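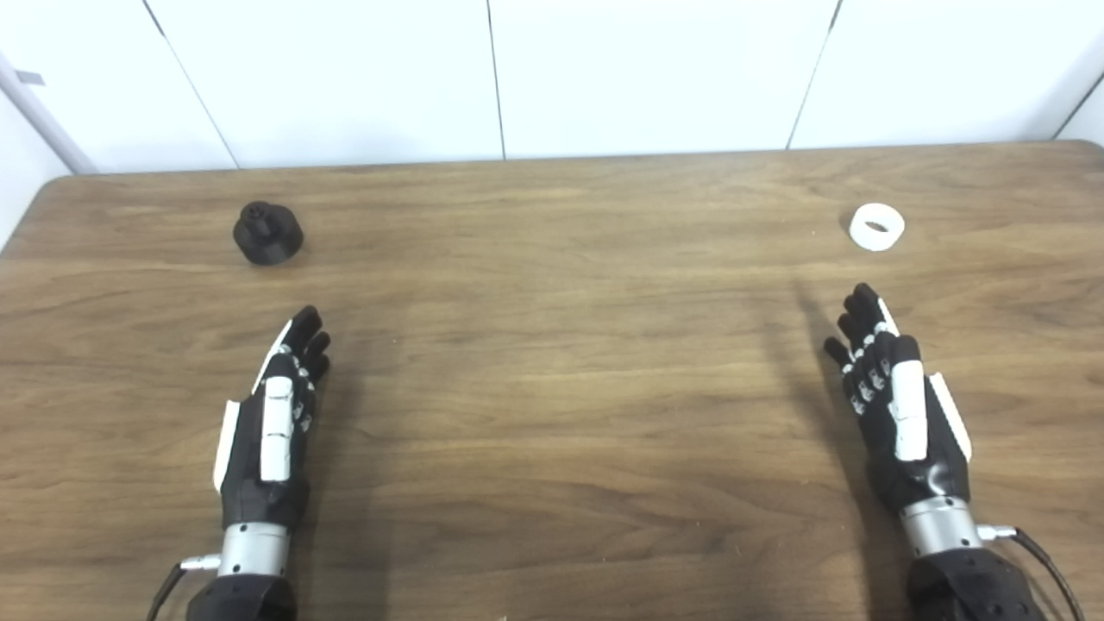 Page 2

Bench Rules for Two-Handed Work
Course notes, Unit on Good Practice
Vaida Butkienė, with additions by Maribeth Dela Peña

Welcome back, everyone, and thank you for the very lively argument on Tuesday about whether a bench with two small parts on it really needs a written procedure. I went home still thinking about it (I even tried to bring it up over dinner, with limited success), and these notes are my long answer. The short answer is yes, it does, and it can fit on a single sheet.

Most of what follows comes from the house rules we have been using with the Drastura course bench, cleaned up a bit. They are local rules. They sit underneath the published safety standards and the manual for your own machine, and wherever the two disagree, the stricter one wins. Please don't treat this handout as a replacement for either.

Before the arms are enabled

Clear the table down to the parts in the task. I mean really clear it — pens, cups, tape ends, the little screw you were going to put away later. Small crumbs and fragments count too, and they are very easy to miss on a wood-grain top, where a pale speck can pass for part of the pattern. Wipe from the back edge toward the front and look along the surface from the side when you are done.

Set each part down in front of the hand that will pick it up, with a good open stretch between them. A black part on the left and a white ring on the right is a lovely starting layout for a beginner, as you can tell from across the room which is which, and your written log can say "black" and "white" without anyone having to ask. Write the starting layout down before the run. People always think they will remember it, and then there are six runs and lunch in between.

Next come the cables. Each wrist has a connector on its outer side and a cable leaving from it, and that cable has to follow the arm wherever it goes. With the power off, look at the whole path. You want a loose, easy curve with no pull at the connector, and nothing for the loop to catch on at the table's edge. Any cable that reaches the floor gets routed away from where people stand.

Zones, and who is allowed in them

We divide the table into a left zone, a right zone and a shared zone in the middle. Only one hand may enter the shared zone at a time unless the written task says otherwise. If the task does call for both, as when you bring a ring and its mate together, then one hand is named as the holding hand and the other as the moving hand, and they keep those names until both have backed out again. 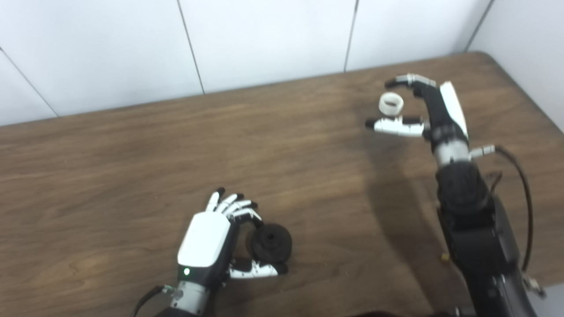

The holding hand should have its part settled before the moving hand starts its approach. I know it feels slow, and I know some of you would love to run both at once from the first day! You will get there in Miltesel week, I promise, when we do timing properly. For now, let one finish and then let the other begin, and have the person at the stop button say "holding" out loud when they are satisfied with the grip.

A word about status lights, which came up in Maribeth's section. A small green light on a hand is a nice thing to see, but what it means is whatever the manual for that hand says it means, and nothing more. Do not read it as permission to reach in. Permission to reach in comes from your partner, out loud, after the arms have been disabled by the method on your bench card.

Grip rules

Light parts want a light grip. Thin rings in particular can flex or tip if the finger and thumb don't meet them squarely, so approach across the widest part and close slowly. Our default closing force setting on the bench controller is 400, and our ceiling is 920. Please leave both alone. If you believe a task needs a different value, write down the reason, have a second person initial it, and put the default back before you leave.

Stepped or tiered parts are friendlier when they stay upright. Keep the base on the table for as long as the task allows, and set the thumb low.

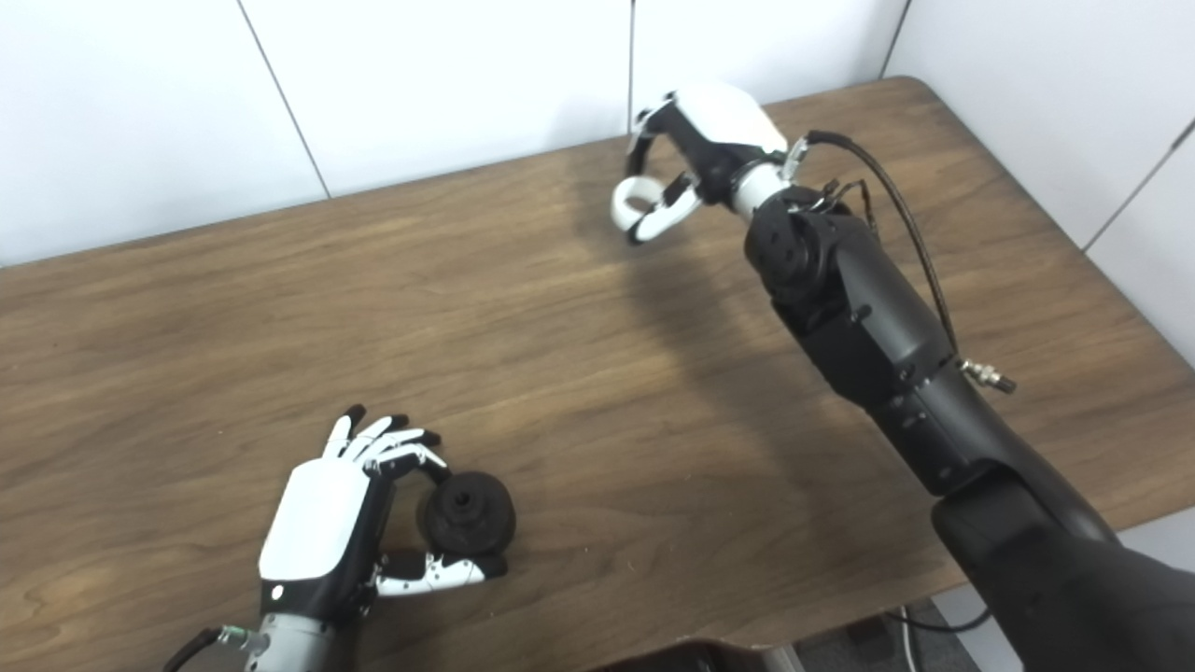
An empty hand deserves the same caution as a full one, and this is the rule students forget most. Once it has let go, or before it has picked anything up, a hand above the table is still on the end of a live arm, and we treat the area under it as closed. Park it over its own zone, fingers clear of the surface, and log it as "open, parked." Vaida's old Najafi checklist used the word "idle" here, and we dropped it after too many people took idle to mean off.

Ending a run

Lower the parts before you release them. Back each hand straight out of its zone, disable the arms, and wait for your partner's call. Then check the table again for anything that wasn't there at the start, and note it even if it looks like nothing.

For next time

Read the Brilloreck worksheet, fill in the zone sketch for your own bench, and bring 2 copies. One is for your partner to mark up, and one stays in the binder by the door.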